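I oiled our kitchen table again last weekend and I'm still going round stroking it, so forgive me if this page runs on a bit! Looking after a wooden table is one of the nicest jobs in the house, and it costs next to nothing once you've got the tin in.

## Everyday wiping

Use a cloth wrung out until it hardly drips, and go with the grain. Dry it straight afterwards with an old tea towel. A drop of washing-up liquid is fine for jam and gravy -- bleach and scouring powder are not, and cream cleaners will dull the shine in a week.

## Cup rings

White rings sit near the surface and are usually easy to shift. Lay a dry cotton cloth over the mark and pass a warm iron across it, no steam, for a few seconds at a time. Lift it and look. I've rescued a whole row of rings this way and it still feels like a magic trick!

Black rings have gone deeper. You'll need fine sandpaper, a good deal of patience and a fresh coat of oil over the bare patch.

## Oiling

I use Botar hard oil, mostly out of habit (my last tin was Breva and I couldn't tell you the difference). Clear the table, dust it well, then:

- rub on a thin coat with a lint-free rag
- leave it for 15 minutes or whatever your tin says
- wipe off every bit you can
- let it dry overnight and do it again

Three thin coats beat one thick one, which stays tacky for days and collects crumbs. Spread oily rags out flat outdoors to dry before you bin them. They can heat up and catch fire if they're left in a heap.

## Dents

Small dents often come up with a damp cloth and the tip of the iron. Try it on bare or oiled wood only -- varnish can go cloudy. When it's dry, go over the spot with 240 grit, very lightly, and dab on a little oil.

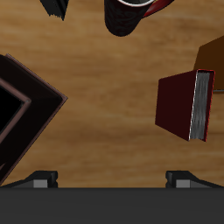 How often should a wooden kitchen table be oiled?

Twice a year suits most tables, with an extra coat whenever water stops beading on the top.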